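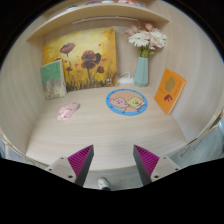 Filed under: House notes / Desk

November, 6:40 in the morning

Finished clearing the nook last night and sat at it for the first time today, before the rest of the house was up. Notes while I remember the reasoning.

The surface had been the default drop point for mail, batteries, tape and the two label makers. All of that has gone to the hall cabinet. What stays on the desk: the poppy painting, two books, the vase, the charger, the coaster, the mouse. I want to run it like this to the end of the month and see what creeps back.

Painting. Gion Hollenstein gave it to us when he moved out of the Stedley apartment, and it has been behind a door for most of the time since. It is leaning on the back wall at the left, not hung. I considered a screw and decided against it. The back panel is thin, and the fastener would come through into the cable space. The yellow ground is warmer than I remembered. Against the pale wood it raises the whole corner a little, and the dark red of the flowers gives the eye somewhere to stop. Slippage is the one risk with a leaning canvas. Two small felt dots under the bottom edge should hold it. If they don't, I will try the clear rubber kind from the Alstead catalog, part 2693, which held the kitchen frames well enough.

Book. Standing in front of the painting at the lower left. It covers a corner of the grass, and I don't mind that. İlker objected to it by text within the hour (he wants books lying flat or on a shelf, no third option). I like the pale green of the cover there, and the book is the one I am reading, so it is going to move every day regardless.

Vase. The aqua one with the facets. It went through three positions. On the left it fought with the painting. In the center it blocked my reach to the charger. On the right, against the back, it is out of the way of both elbows. The flowers are the white gerberas with the yellow centers and the soft pink ones that look like carnations to me, though I did not check the tag. They came from Yalçınkaya, the shop by the tram stop, wrapped far too tightly. The height is at the limit: the bouquet nearly touches the underside of the shelf. I cut the stems once already. Another short cut at the next water change and there will be proper clearance. The vase takes 500 ml to the line I like. Water change every second morning, before coffee.

Light. The strip under the shelf lip is the best thing about this desk and I have underused it for a year. It is mounted far enough forward that it lights the work surface and leaves the wall slightly softer. I have never measured it properly. Ran it last night from dinner until I went up and the housing was barely warm to the fingertips. Would still rather not have petals resting against it, hence the stem cutting.

Charger. White, small, against the back wall between the painting and the vase. Cable coiled. My rule from now on is that the cable gets coiled again each time the phone comes off it, or the charger goes to the bedroom. A loose cable was the start of the last mess. One cable lies there, then a second one joins it, then an adapter.

Coaster. Blue rim with the dark dots. Middle of the desk. This is arguably the wrong place, as the middle is where the notebook goes, but a coaster at the side gets ignored and I end up with rings on the finish. The finish is the Sasow hard oil, two coats, and it does not forgive hot cups. Leave it in the middle and push it aside when writing.

Upper shelf. Not done. The purple, white and pink things up there are still where they were and need a separate evening. I should decide what the shelf is for before I start moving anything.

Cleaning notes, for next time. The curved side walls collect dust in the fine stripes, and a flat cloth skips over it. A soft brush first, following the grain, then a barely damp cloth. No spray. The curve itself is easy, with no inside corners to dig at. The whole job took 44 minutes without the upper shelf, most of it sorting paper.

Humidity in the room read 61 percent when I came down, a bit high. Opened the window a hand's width and closed it again when the heating came on. Will check the back edge of the canvas for any damp at the weekend.

To buy: felt dots, a narrower brush, flower food. Ask Gion if the painting has a title. Reply to İlker about the book, or move it and say nothing.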